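Lalturberg Residents' Help Pages
Home > Kitchen and storage > Fruit and vegetables

Woven basket for tomatoes on a white worktop: is a liner required?
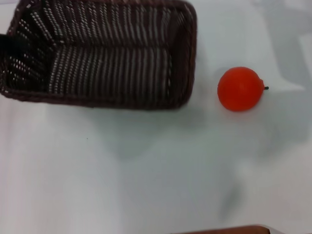
The basket, from above, with one red item placed beside it.

Posted by Verna Ferreira, June 16, 2019
Status: open to replies

I should be grateful for advice on the use of a dark brown woven basket for keeping tomatoes in a shared kitchen. The basket is rectangular with rounded corners and has a thicker braided rim. The strands are set close together, but there are narrow gaps between them, and the white surface underneath shows through the floor of the basket in stripes.

The kitchen serves 12 households on the ground floor of the Ambrose building. In May it was agreed that salad vegetables should no longer be kept in the refrigerator, where they were being forgotten, and that a basket should be placed on the worktop instead. Two matters remain unsettled. First, should the basket be lined, and if so with what? Secondly, a tomato that splits will leak through the gaps and mark the worktop. We have already had one such mark, which took a good deal of rubbing to remove.

I would also welcome views on how the basket should be cleaned. The house rules state only that shared containers are to be "kept in a clean condition", which does not assist.

3 replies

Reply from So-ying Ng
Member, 434 posts

The gaps in the weave are an advantage and should not be blocked. Tomatoes keep better when air can reach them from underneath, and a solid liner, in particular a plastic one, will hold moisture against the skins. I would recommend the following arrangement.

Place one sheet of plain kitchen paper, or a thin cotton cloth, on the floor of the basket. Do not bring it up the sides. Set the tomatoes in a single layer, stem end down, without pressing them together. Ripe fruit should go at the front so that it is taken first. The paper should be changed whenever it is damp or stained, and in any event once a week.

To protect the worktop, stand the basket on a tray or on a wire cooling rack with a tray beneath it. The rack is the better choice, as it leaves a space for air. In my own kitchen I use a small rack from Drinetti, 26 cm across, although any rack of a suitable size will do.

As to cleaning: remove crumbs and dried skins with a soft, dry brush, working along the strands and then under the rim, where dirt tends to collect. Wipe with a cloth wrung out in warm water with a little washing-up liquid, then with a second cloth wrung out in clean water. Dry the basket upside down, away from the radiator. If it is made of natural fibre it must not be soaked — the strands swell and may split as they dry. If it is a plastic weave it may be rinsed under the tap. The label, where there is one, will normally state which.

Reply from a member at Parkeck

We have the same sort of basket and use no lining. No difficulties to report. Onions should be kept elsewhere.

Reply from Verna Ferreira
Original poster

I thank both members for their replies. The basket has no label, and it will therefore be treated as natural fibre and wiped only. A rack and tray will be provided, and a note on changing the paper will be fixed inside the cupboard door. May I ask whether the single layer is strictly necessary? With 2 layers the basket would serve all the households, whereas with one it may fall short at weekends.

Reply from So-ying Ng
Member, 434 posts

Two layers are acceptable for firm tomatoes, provided that the lower ones are checked daily. Soft ones should remain in a single layer. A second basket would be preferable if there is room for it on the worktop.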